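3.2 Surfaces in the home and how people describe them

One of the great pleasures of this project was finding out how much people have to say about the tables, counters and floors they live with. We had expected short answers. In the pilot we set aside ten minutes for the surface questions and ran over in nearly every visit, so for the main study we moved them to the front of the interview and gave them their own recording sheet. The 54 households in Stonton and Clelitz gave us 483 separate descriptions of wood and wood-look surfaces, and these form the corpus used in the rest of this section.

Each description was typed up word for word and split into terms. A term could be a single word ("knotty", "honey") or a fixed phrase that the speaker clearly used as a unit ("coffee with milk"). Two coders worked through the whole set separately and then met on Wednesday afternoons to settle the cases where they differed. Most of the trouble came from words that can name either a color or a finish. "Warm" was the worst of them. One resident used it for color, for touch and for the sound of a cup being put down, all in the same sentence, and we were delighted to keep all three!

We grouped the terms into 13 families, following the Kadrić scheme with small changes. The largest family by far is grain direction. Speakers in both towns talk about wood as running, going, flowing or pulling one way, and they use these verbs even for printed surfaces where no tree was ever involved. Figure 3 has a brown surface with the long, lengthwise grain and scattered knots that so many of our speakers wanted to talk about.

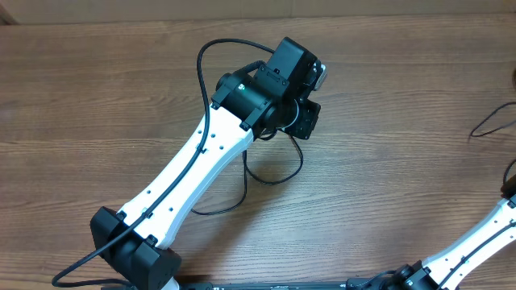 Figure 3. Wooden tabletop with long grain lines, darker streaks and knots.

Knots deserve a word of their own. In Stonton they were mostly called eyes, and a surface with many of them was "looking at you" or "wide awake." In Clelitz the same feature was a button or, among older speakers, a coin. We found only a handful of households that used both sets, and in every one of these a member of the family had moved from one town to the other. It's a small result, but a lovely one, and it held up when we went back in March with a shorter list of prompts and a set of Tevico sample cards. The cards brought out fewer words per person than people's own furniture did, though the split between eyes and buttons stayed just as sharp.

Color terms behaved quite differently. They varied a great deal from one speaker to the next and hardly at all between the towns. Food words led the list (toast, caramel, tea, gingerbread), followed by animals and then by plain color names with a modifier. Very few people said "brown" and stopped there. When they did, the interviewer asked "brown like what?" and an answer nearly always came at once.

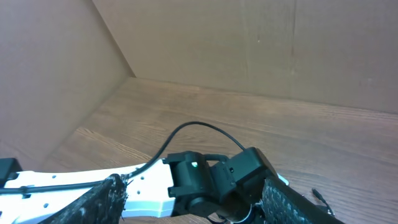 Contrast is the last factor we looked at, and the one we would most like to see taken up by others. A speaker rarely describes a surface alone. The words chosen depend on what it stands next to, and the same table can be "dark" by a white wall and "medium" by a brick one. We coded the neighboring material wherever the speaker mentioned it. Pairs of related browns were the richest source of terms, as when a wood-grain surface meets plain tan cardboard at a thin darker line. Faced with pairs like this, speakers stopped using general color names almost entirely and reached for finer distinctions: dusty against oily, biscuit against crust, asleep against awake. The line between the two materials also drew comments, with "seam" and "shadow" the favorites in Stonton and "lip" in Clelitz.

Terms for touch were coded in the same way and are treated in Section 3.3, together with the recordings of speakers running a hand across the surface as they talked.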